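Growing Beans in Old Newspaper: Our Summer Project at Parden

2018-08-07

We wanted to know if bean seeds sprout better in shredded newspaper than in plain garden soil. Everyone in our group loves plants, so picking the topic took no time at all!

We planted 200 seeds, 100 in paper and 100 in soil, and kept all the trays on the same windowsill in the Cisura building. Each tray got the same amount of water every morning. The seeds came from last year's garden, so we can't say how old some of them were.

The paper trays sprouted first -- two whole days ahead of the soil! We were thrilled. Then the paper started drying out by lunchtime, and the seedlings in it went thin and floppy. By the end of the second week the soil plants were taller, with much darker leaves. We think the paper warms up fast but has very little food in it for a growing plant.

A tall, thin wooden block, and a work table with a white board on it:
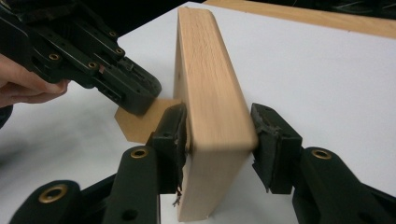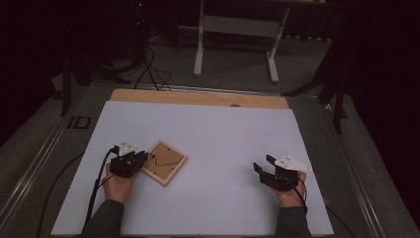 Next time we'd love to try half paper and half soil, and maybe start in May when the window gets softer light. We'd also weigh the water (ours was measured with a cup, and the cup changed halfway through). The biggest soil plants are now in the Yang Street garden, and two of them already have flowers!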